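Lulitau Handgelenkkamera, Set mit Halter, Kabel und Trainingsskripten

Ich hab das Set jetzt im dritten Projekt und mag es immer noch! Wir lernen unsere Greifstrategien nur aus dem Rundbild am Handgelenk, 525 Vorführungen pro Aufgabe, ganz ohne Außenkamera.

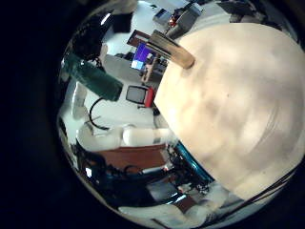 Seo-ah Nam meinte dazu, 500 hätten bei ihr auch gereicht, sie würde aber die Bildränder beim Training nie wegschneiden.

Mach ich auch nicht (mehr). Lieferbar ab Januar, Artikelnummer 1108.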